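**Unit 7 – Keeping the desk collection in order**

Course: Working in a Small Reading Room
Notes by Tarcísio Bragança, revised in February

Please read these notes before the practical part. Bring a pencil, not a pen. If you missed Unit 6 (labels and barcodes), ask Kulsoom Jafri for her copy, it is more complete than mine.

## 1. What we mean by a desk collection

In most reading rooms there is a small group of books which does not live on the main shelves. They stay on a table or on a counter, near the person who works there. At the Moura reading room these are the language dictionaries, the house guides and the books waiting for a decision. In the Damesano branch they keep also the thin exercise books there, and I think this is a mistake, but we will discuss it in class.

A desk collection has three typical problems:

- It grows. A book is put there for one hour and stays one month.
- It has no visible end. On a shelf you notice when there is no more space. On a table you just start a second pile.
- The catalog says "shelf" and the book is on the table.

The file holder helps mostly with the second problem. When the holder is full, it is full, and something must go back.

## 2. Choosing the holder

Magazine file holders were made for magazines and loose papers, so not every model is good for books. Before you buy, check the following.

**Width of the compartment.** Take your thickest book with you, or measure it. A hardcover needs some free space on both sides. If you have to push, the cloth or the paper on the cover will be rubbed each time.

**Height of the front.** A low front lets you read the spine labels without lifting anything. A high front holds better the soft covers, which like to bend forward.

**Weight when empty.** Cardboard holders are cheap, but with hardcovers they open at the corners. Plastic is better for daily use. Metal is strong, but it can scratch the table, so you will need felt under it.

**Openings in the sides.** Holes and slots make the holder lighter and let the air pass. Dust comes in as well, so wipe it inside when you empty it.

For the exercise, we work with one holder per table. Please do not join two tables together.

## 3. Order inside the holder

Olga Lorente asked in the last session if we must follow the full call number order in such a small group. My answer is yes. With five books it looks unnecessary, but the next person at the desk does not know your private system.

1. Take out all the books and lay them flat, cover up.
2. Check the spine label of each one. If the label is lifting at a corner, put this book aside for repair.
3. Sort by call number, from left to right.
4. Keep hardcovers and soft covers in different compartments if the size is very different. Inside each compartment the order is still by call number.
5. Put the books back with the spine toward the person who will use them.

Point 5 causes discussion every year. Dehua Mao prefers the spine up, for quick reading from above. This is possible only when the book lies on its long edge, and I don't recommend it for anything heavy – the pages pull down from the binding.

## 4. Putting a book in

The common error is to drop the book from above and let it slide. The bottom corners take all the force, and after some months they are soft and round.

- Hold the book upright and bring it over the compartment before you lower it.
- Keep the cover closed. A loose cover catches on the edge of the holder.
- Lower it until the bottom edge touches, then release.
- Fill from the side wall, so that each book has something straight to lean on.
- If the book leans more than a little, add a bookend or a piece of firm card.

When you take a book out, never pull it by the top of the spine. Push the neighbors back slightly and hold it by the two covers. 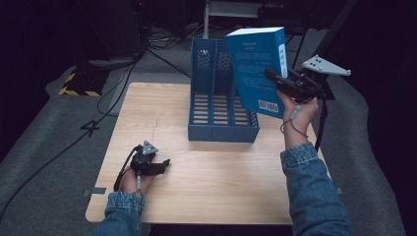 *Fig. 1. Blue hardcover with spine label and barcode sticker, held upright to the right of the file holder.*

## 5. Practical work

Work in pairs. One person sorts and the other checks with the list, then you change. The lists have 58 titles in total, divided between the tables, and the complete desk register of Moura has 153, so you see only a part of it.

Write down for each book: call number, condition of the label, condition of the corners (good / worn / repair). Use the Kollance form, the short one. Welington Magalhães collects the forms at the door at 4:30.

**For the next unit:** read pages 80 to 86 of the reader, on withdrawing duplicates, and bring one question in writing.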